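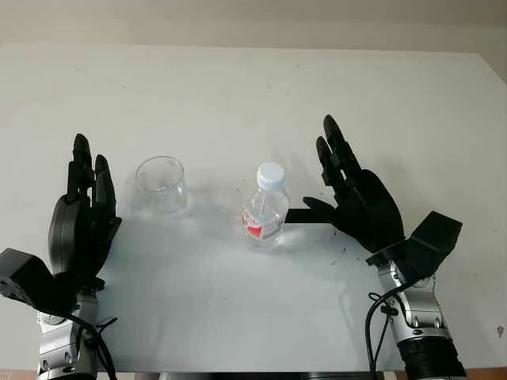
Vol. 2, p. 297

**Community larder**

A community larder is a shared store of food, run by local people and open to anyone who lives nearby. Members pay a small weekly sum, or nothing at all, and choose what they want from the shelves. Larders are close cousins of the food bank, but they differ in one lovely respect: there is no referral, no form to fill in about income, and no limit on how long a household may keep coming.

## Origins

Shared food stores are very old. Parish bread shelves, harvest barns and co-operative shops all did part of the job, and many larders still borrow habits from them. The modern kind grew out of two separate worries, the cost of the weekly shop and the amount of good food thrown away by shops and farms. Putting the two together was a wonderfully simple idea, and it spread quickly by word of mouth.

The Gillcombe larder is a good early case. It began in a disused ticket office with a chest freezer, a set of scales and a great many potatoes. Within its first year it had 700 member households, drawn from the town and from the farms along the valley (some of whom were suppliers as well as members, which made for lively mornings at the counter!). The ticket window was kept and is still where eggs are handed out.

## How a larder works

Most larders sort their stock into groups, often marked with coloured dots. A member might take ten items of tinned or dry food, three chilled items and as much fruit and veg as they can use. Bread is nearly always free of any limit, as there tends to be plenty of it.

Stock comes from surplus schemes, local growers, allotments and direct buying. Direct buying matters more than outsiders expect. Cooking oil, nappies and washing powder hardly ever turn up as surplus, so larders club together to order them in bulk. The Uvton and Strickland larders share one order and one van, and split the load on the pavement outside the Strickland library at 7 a.m.

Opening hours vary a good deal. Evening sessions suit people in work, and the Uvton larder moved its main session to 6 p.m. for that reason.

## The Brarkoreo network

Brarkoreo is a network that links larders across several counties. It grew from a shared spreadsheet of spare stock and now moves 1000 crates in a busy month, with June the fullest by far - salad, strawberries and broad beans all arrive together. Its recipe cards, printed on the backs of old delivery notes, have become much loved in their own right. The card for beetroot cake is the one most often asked for.

## Debate

Supporters value the friendships that form in the queue and the pleasure of choosing one's own food. Critics reply that larders can ease a shortage of money without ending it, and that they lean heavily on surplus which may dry up. Many organisers agree with both points, and some larders now host debt advice, cookery sessions or a benefits desk alongside the shelves.

## See also

- Allotment
- Community fridge
- Co-operative shop
- Gleaning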